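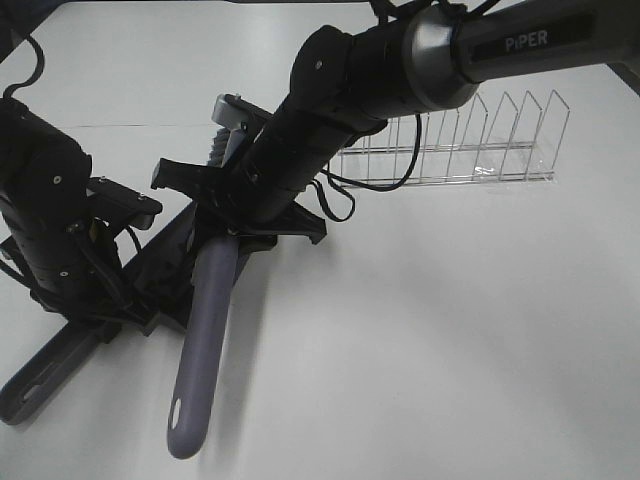 Orkalano mini dustpan and brush set – four weeks in

Posted 18/05/2021

I never thought I'd be the person writing a review of a dustpan, but I like this thing so much that I keep telling people about it, and they've started changing the subject. So it goes here instead!

I bought the Orkalano set in April to replace a Matura one whose brush had gone flat on one side. My work table is white and matte, which looks lovely for ten minutes after wiping and then shows every crumb, pencil shaving and bit of eraser. A full-size broom is no use up there and the vacuum is a pain to drag out, so a small hand brush gets picked up several times a day.

The brush is the star. The bristles are dark gray and stiffer than I expected, and they get right down into the seam where the two halves of my tabletop meet (that seam used to be where toast crumbs went to retire). They don't flick things across the room either, as long as you take short strokes. The handle is a soft lavender-gray plastic, smooth all the way along, a little tapered, with a rounded end. It sits nicely in my hand and my kid's hand too. There's an oval hole at the end so you can hang it up – mine lives on a hook by the window.

The pan is a dark navy-gray, long and flat with raised edges, and it has an elongated slot near one end. I love the dark color with the lighter brush. It also means you can see flour and sugar in it, so you know when you've missed some on the way to the trash.

Now the grumbles. Fine dust will leave a thin line at the lip, and I usually finish with a damp cloth. The pan is shallow, so don't plan on sweeping up a whole spilled plant pot in one go (I tried, it took three trips). And smooth plastic gets slippery with soapy fingers. I'd happily take a bit of texture on the handle.

Cleaning it is easy – warm water, a drop of dish soap, shake it out, leave the bristles to dry facing down. I've done that every weekend and they still look straight.

I've already ordered a second set for the car, and if they bring out a bigger pan in the same navy I'll be buying that as well.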